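Kodavell Spirometry Notes
README for release 2 of the data set

Breathing test results from adults who attended the Kodavell lung clinic and agreed to have their records shared. It is meant for people studying COPD, smoking history and how lung function changes over repeat visits.

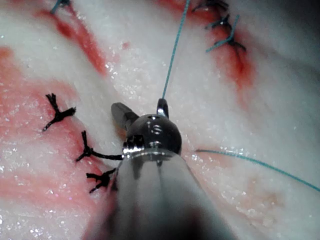
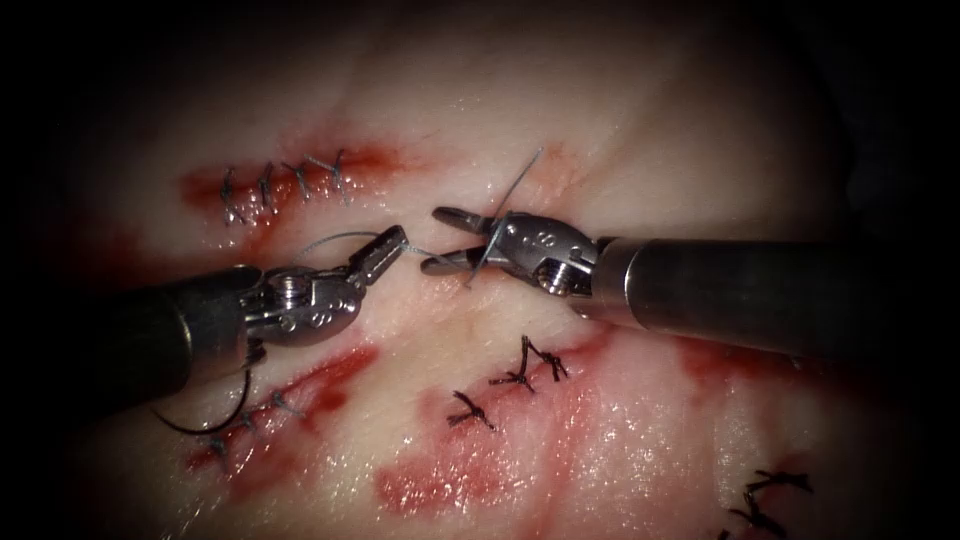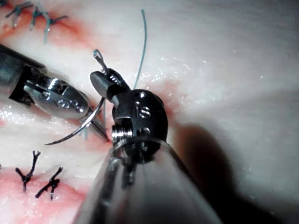 Robotic instruments working over sutured incisions, three views.

Contents

visits.csv: one row per visit, 2000 rows
patients.csv: one row per patient, 264 rows
devices.csv: spirometer model and last calibration month
codes.txt: values used in the smoking and medication columns

Main columns in visits.csv

patient_id: random number, the same across all files
fev1: liters, best of the accepted blows
fvc: liters, same rule
post_bd: 1 if measured after a bronchodilator, otherwise 0
quality: A to F, graded by hand

Known problems

Ages over 70 are stored as 70. Pack-years are self-reported and blank for 33 patients. Visits before July used the older Plastach spirometer, which wrote FVC with one decimal place. Do not mix those rows with the later ones when looking at small changes. Grade F blows are kept in the file, so filter them out if you need clean curves.

Height was entered in inches at first and converted later by Rogelio Dimaculangan. Rounding differences of up to half a centimeter remain.

Use

Free for research and teaching. Do not try to identify patients.

Contact

Data questions: Genalyn Talavera
Quality grading: Vibeke Mikkelsen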